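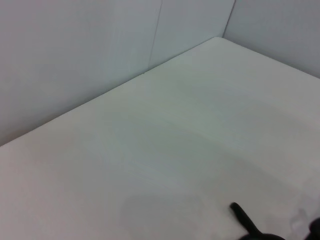 Luminița Nedelcu wrote back that the team passed this same inspection in March and she couldn't see why it had to be done over. It has to be done over, Luminița, and the March sheet was mostly ticks with no comments.

Robot club, Cotero arm, pre-run checklist
Checked by: Gladys Betancur

1. Emergency stop within reach of the operator: YES. Tested twice. Dorin says it "always works." I'd like that written down each session.

2. Arm base bolts tight: YES.

3. Speed limit set to 45 percent: NO. Found at 81. No one admits to changing it. Reset and rechecked.

4. Gripper fingers clean, no cracks: YES, by eye only. I doubt that tells us much.

5. Cable slack through full wrist turn: MARGINAL. Retie before the next run.
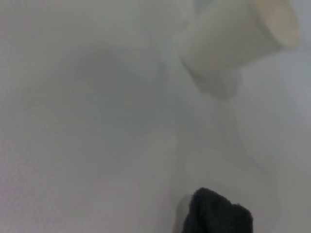
6. Grip force log attached: YES, 263 entries. The summary claims "reliable pickup" without saying what counted as a drop. Zerrin to define it.

7. Hands clear before motion command: NOT SHOWN. I was told people call out "clear." I heard it once.

8. Eye protection: 2 pairs, one badly scratched. Replace.

Result: conditional pass. Items 3, 5 and 7 get looked at again before the Pladurow meet, and I want to be standing there when they are.

Welach Robotics Club | Contact the safety desk | Back to top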